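白い机のそばで働く
Cathal Ó Riainさんに聞く

Cathal Ó Riainさんは、話を始める前に手を洗いに行きました。私はすでに録音のボタンを押していたので、最初の2分は水の音だけが入っています。戻って来て、タオルで指を一本ずつ拭きながら、彼は「白い机に触る人は、先に手を洗うことになっています。私が決めた規則なので、私が守らないと恥ずかしいです」と言いました。

FunimentはHennessyという古い建物の二階にある共同の作業場です。製本をする人、紙の模型を作る人、小さい家具を直す人が場所を借りています。Ó Riainさんはここで作業台の世話をしています。肩書きを聞くと少し考えて、「紙には『設備』と書いてあります。でも私の母には、机の仕事をしていると説明しています」と答えました。

私がこの人に会いたいと思ったのは、彼が会報に書いた短い文章を読んだからです。題は「白い面について」でした。白い作業面はどのように汚れるか、どこまで直して、どこから直さないか、ということが、とても真面目に書いてありました。私は日本語で仕事の道具についての聞き書きを続けていますが、道具の下にある面のことを聞いたことは一度もありませんでした。私たちは英語で話し、日本語には私が訳しました。訳しにくいところは、彼に何度も確かめました。

彼は机の仕事を最初から選んだわけではないそうです。前はDevmontという会社で、店の陳列棚を組み立てていました。

「棚は、物を置いて見せるための面です。お客さんは棚を見ません。見ないようにするのが良い棚です。私は毎日、白い棚板を運びました。角が当たって欠けると、その板はもう使えません。裏に回して、安い店に送ります。欠けが爪の先より小さくても同じです。最初はもったいないと思いましたが、一年ぐらいすると、私も欠けだけを見るようになりました。板を見ると、もう欠けしか目に入りません。あまり良い見方ではないと思います」

Devmontをやめた理由は、腰でした。重い物を持つ仕事はもうできないと医者に言われて、知り合いのいないこの町に来ました。はじめはFunimentに場所を借りる側の人だったと言います。

「箱を作りたかったのです。ふたのある、紙を貼った箱です。上手になりませんでした。今も上手ではありません。でも、隣の人が机の汚れで困っていたので、それを落としてあげました。次の週に、別の人が同じことを頼みに来ました。そのうちに、箱より机の時間のほうが長くなりました」

箱は今も一つだけ残してあって、刷毛を入れているそうです。見せてくださいと頼みましたが、角が合っていないから嫌だと断られました。

作業場の机は、昔は色がばらばらでした。学校から来たもの、食堂から来たもの、前の借り主が置いて行ったもの。それを白い面にそろえようと言ったのはÓ Riainさんではなく、製本をしている会員たちでした。紙の繊維や糸くずが見やすいから、という理由です。彼ははじめ反対しました。

「汚れるに決まっていると思いました。灰色がいいと言いました。灰色の机は優しいです。鉛筆の粉も、刃物の跡も、だいたい隠してくれます。でも、製本の人は『隠してほしくない』と言うのです。隠れた糊のかすが、次の日に革の表に付く。それが一番困る、と。私は棚の仕事から来たので、面は見せるものだと思っていました。あの人たちにとって、面は見つけるための場所でした。それで私は負けました。今は白に賛成です」

白にもいろいろあるのですか、と私は聞きました。彼はうれしそうな顔になって、引き出しから小さい見本の束を出しました。一枚ずつ、裏に鉛筆で日付のようなものが書いてあります。

「青い白と、黄色い白があります。昼の光では、青い白はとてもきれいです。でも夕方に電灯をつけると、冷たくて、病院のようになります。黄色い白は、紙の白と近すぎて、紙の端が見えなくなります。白い紙を白い机に置いて、その端がどこか分からないと、定規を当てられません。ですから、紙より少しだけ暗い白がいいです。店の人に『少し汚れた白をください』と言ったら、変な顔をされました」

つやについては、彼の考えははっきりしています。つやのある面は、掃除は楽です。けれども電灯が映ります。細かい仕事をする人は顔を下に近づけるので、映った光がちょうど目に入ります。会員の一人が、午後になると頭が痛いと言い、机をつやのない面に替えたら言わなくなりました。「机のせいかどうかは、証明できません。窓のほうに背中を向けるようにもなったので」と、彼は付け加えました。こういう付け加えを、彼はよくします。

つやのない面の困るところは、汚れが入ることです。表がごく細かくざらざらしているので、鉛筆の粉がそこに座る、と彼は言いました。英語でも「sit」と言ったので、そのまま訳します。

「粉は座ります。座っているうちは、立ってもらうことができます。でも、ぬれた布でこすると、粉は横になって寝てしまいます。そうなると、もう起きません」

新しく入った人が必ず一度する失敗が、これだそうです。自分の汚した机を見て、あわてて、ぬれた布でこする。すると黒い点だったものが、灰色の広い曇りになります。親切な人ほど強くこするので、結果は悪くなります。Ó Riainさんはその人を叱らないことにしています。自分も最初の月に同じことをして、一番大きい机を曇らせたからです。

その机の話になったとき、彼は少し声を小さくしました。近くで会員が仕事をしていたためかもしれません。

「あの机はJikerの下塗りを使いました。Jikerは悪くないです。私が待たなかったのです。缶には一晩と書いてあったのに、私は昼に塗って夕方に上を塗りました。十一月で、部屋が寒かったです。上は乾いて、下は乾いていない。重い物を置くと、表の皮が少し動きます。そこから小さい穴ができます。最初は針の穴ぐらいです。人の指は、穴を見つけると触ります。これは止められません。触ると広がります」

私は、人の指は穴を見つけると触る、という文をノートに写しました。そして自分の家の台所の壁を思い出しました。壁紙の小さい破れが、越して来た時より大きくなっています。そのことを話すと、彼は「右利きですか」と聞きました。そうですと答えると、「破れは右へ行っているでしょう」と言いました。家に帰ってから見たら、下へ行っていました。

傷んだ面をどうするかについて、彼は表を作っていません。会員からは、表を作ってほしいと言われているそうです。どのくらいの傷なら自分で直すか、どのくらいなら彼を呼ぶか、数字で決めてほしい、と。

「数字で決めると、みんな定規を持って傷を測るでしょう。測っている間、仕事が止まります。私は、手のひらで分かると言っています。目を閉じて、手のひらをゆっくり動かします。引っかかったら、そこは紙も引っかかります。引っかからなかったら、見た目が悪くても、そのままでいいです。棚の会社では反対でした。目で決めました。ここでは手で決めます」

手のひらで調べる時は、指輪を外すこと。時計も外すこと。袖の飾りのボタンでも跡が付きます。彼は自分の袖を二回折り上げて、その形のまま最後まで話しました。

記録だけは、きちんと付けています。布の表紙のノートに、いつ、どの机の、どこに、何をしたかを一行で書きます。私が会いに行った日、その行の番号は1161まで来ていました。一番多い言葉は何ですかと聞くと、彼はページをめくって、「『何もしない』ですね」と言いました。見に行って、触って、何もしなかったということも書くのだそうです。

「書いておかないと、次の月にまた同じ傷を見つけて、また悩みます。何もしないと決めた日が分かれば、それから大きくなったかどうかも考えられます。字は汚いです。これは誰にも見せるつもりがなかったので」

私に見せてくれたページでは、「何もしない」の横に、小さい丸の付いた行がいくつかありました。丸の意味を聞くと、本当は何かしたかった時の印だと言いました。

Funimentの白い作業面

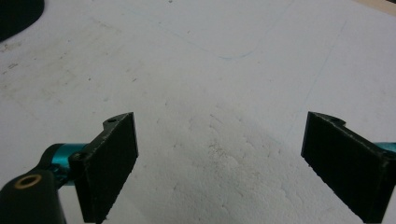
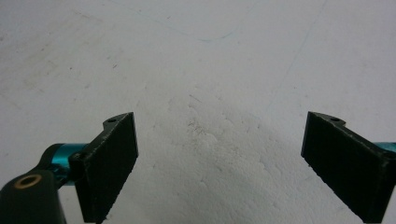
つやのない白い面を掃除する時、最初に何をすればいいのでしょうか。

「乾いた柔らかい刷毛で、粉を一つの方向に払います。真ん中から外へではなく、向こうから自分のほうへ、まっすぐです。水はその後です。刷毛を三回か四回かけて、それでも残ったものだけを、固くしぼった布で軽く押さえます。こすらないで、押さえて、上げます。布は毎回、きれいなところに折り直してください」

洗剤はどうですか、と続けて聞きました。彼は首を横に振りかけて、途中でやめました。使うことはあります。ただし、布のほうに付けて、机には直接かけません。直接かけると、かけた形に輪が残ることがあります。そして洗剤を使った後は、水だけの布でもう一度押さえます。この二度目を忘れる人が多くて、残った洗剤がほこりを集め、一週間後に、掃除をしたところだけが黒くなります。「掃除をした人は、とても悲しそうな顔で私を呼びに来ます」

消しゴムについては、意見が分かれているそうです。模型の会員は、練り消しゴムが一番だと言います。製本の会員は、油が残るから絶対に嫌だと言います。Ó Riainさんは両方の机で別々の決まりにしました。模型の机では使ってよく、製本の机では使いません。机を入れ替える時だけ問題になるので、机の裏に印を付けました。印はどんなものかと聞くと、模型の机にはM、製本の机には何も書いていないと教えてくれました。

「製本の人は、裏でも書いてほしくないと言いましたから」

刃物の話もしました。白い面の上で直接切ることは、規則では禁止です。切る時は必ずマットを敷きます。それでも刃物の跡はできます。マットの端から刃が出てしまうのです。紙が長いと、最後の少しがマットの外に出ます。切っている人は紙の線だけを見ているので、刃が外へ行ったことに、音で気が付きます。

「音が変わります。マットの上では低い音です。外に出ると、高い、短い音がします。私は廊下にいても分かります。でも、走って行きません。走って行くと、その人は驚いて、今度は手を切ります」

細い刃の跡は、埋めないほうがいいと彼は考えています。埋めた線は周りと硬さが違うので、鉛筆で上から書くと、そこで線が少し曲がります。浅い跡なら、爪の背で軽くなでて、両側に立ち上がった縁を寝かせるだけにします。道具を使うと寝かせすぎます。このために彼は右手の親指の爪を少し長くしていて、それで楽器がうまく弾けなくなったと言っていました。何の楽器か聞くのを忘れました。

ざらざらになったところには、もう少し手をかけます。まず、粉になって取れるものを全部取ってしまいます。取ると穴は広く見えるようになるので、ここで怖くなってやめる人がいます。けれども弱いところを残して上に塗ると、次はその周りから一緒に取れます。それから細かい紙やすりを木の小さい板に巻いて、縁を低くします。指で直接持ってはいけません。指は柔らかいので、穴の中まで入って、皿のような形にしてしまいます。

「皿になると、玉が転がって来ます。ビーズを使う人がいて、毎朝その皿に自分のビーズが集まっていると言いました。便利だから直さないでほしいと言われました。でも直しました。隣の人が、同じところで水平を見ていたので」

埋める材料の名前を聞きましたが、彼は教えてくれませんでした。秘密ではなく、机によって変えるので、名前を書くと読んだ人が同じものを買ってしまうからだと説明しました。私は、それなら選び方だけでも、と頼みました。彼の答えは、元の面より少し柔らかいものを選ぶ、ということでした。硬いものを入れると、周りが減った時に、そこだけが島のように残ります。柔らかければ、先に減ります。先に減ったら、また入れればいいのです。

塗る時は、傷のところだけを塗るのか、全体を塗るのか。これは会員から一番よく聞かれることだそうです。

「傷のところだけを塗ると、新しい白が見えます。古い白は、一年で少し変わります。毎日見ている人は気が付きませんが、横に新しい白を置くと分かります。ですから、見た目を大事にするなら全体です。でも全体を塗ると、その机は何日も休みです。ここには会員が32人いて、机はいつも足りません。私は傷のところだけを塗って、文句を言われるほうを選んでいます」

文句は来ますか、と私が聞くと、来ます、と彼はすぐに答えました。会員の連絡用の紙が入口にあって、そこに書かれるのです。名前を書かない人が多いけれども、字で分かるそうです。最近のものを一つ教えてくれました。「私の机だけ地図のようです」と書いてあったので、彼はその下に「どの国ですか」と書きました。次の日、別の人の字で、島の名前がいくつか書いてあったそうです。

休ませる時間について、もう少し詳しく聞きました。塗った机は、触って乾いていても、二日は何も置きません。紙も置きません。紙は軽いから大丈夫だと思う人がいますが、紙は湿気を吸って、その形のとおりに乾き方が変わります。四角い跡が残ったことがあり、それは斜めから見ると今でも分かります。誰の紙だったかは、ノートに書いてありますが、言わないことにしているそうです。

冬は、この二日が長くなります。Hennessyの二階は、昼は暖かくても、夜は暖房が止まります。彼は温度計を机の上と机の下に一つずつ置いて、下のほうが冷たい日は塗りません。下塗りを急いだ失敗から後、この点では自分を信用していないと言いました。

「急ぎたい時は、缶をロッカーに入れて、鍵を家に置いて来ます。ばかな方法ですが、効きます。取りに帰ると電車で四十分ですから」

話の途中で、製本の会員が一人、机の高さを変えてほしいと頼みに来ました。Ó Riainさんは私に断ってから席を立ち、机の下に入って、脚のねじを回しました。腰は大丈夫ですかと私が聞くと、下に入るのは大丈夫で、出る時がいけないのだと言いました。出る時には確かに時間がかかりました。会員の人は手を貸さずに待っていました。手を貸すと怒るのだと、後で聞きました。

戻って来てから、高さのことを話してくれました。白い面は高さによって汚れ方が違います。低い机は上から体重をかけるので、へこみが多くなります。高い机はひじを載せる人が多く、手前の縁から色が変わります。ひじの色、と彼は呼んでいます。夏のほうが濃いです。ひじの色は石けんで落ちますが、落としてもまた同じ人が座るので、月に一度と決めています。

私は、机を使う人と机を世話する人は、どちらが机をよく知っているのかと聞きました。あまり良い質問ではなかったと思います。彼は困って、しばらく見本の束をそろえていました。

「使う人は、自分の前の四角だけを知っています。とてもよく知っています。目を閉じても、どこに傷があるか分かります。私は全部の机を知っていますが、薄く知っています。ノートがないと忘れます。先月、ある人が机を替わりたいと言いました。新しい机はきれいだったのに、一週間で戻りました。前の机には左の奥に小さいくぼみがあって、そこに針を置いていたのだそうです。私の記録では、そのくぼみは『いつか直す』になっていました」

直しますか、と聞くと、行を書き直した、と言いました。書き直した行は線で消して、横に「何もしない」と書き、丸は付けなかったそうです。

箱はもう作らないのかということも聞きました。時々、夜に人が帰ってから作ると言います。自分が塗った机の上で糊を使うのは落ち着かないので、新聞を二重に敷きます。新聞のインクが白い面に移ることがあるので、その下にもう一枚、白い紙を敷きます。準備に時間がかかり、箱を作る時間は少ししかありません。今作っているのは、見本の束を入れる箱です。寸法は二度測りましたが、見本が増えたので、もう入らないかもしれないと言いました。

帰る時に、私は自分の録音機を持ち上げて、その下を見ました。跡は付いていませんでした。Ó Riainさんも同じところを見ていて、それから手のひらで一度なでました。

Funimentの見学は、事前に連絡をすればできます。机に触りたい人は、入口の左に洗面台があります。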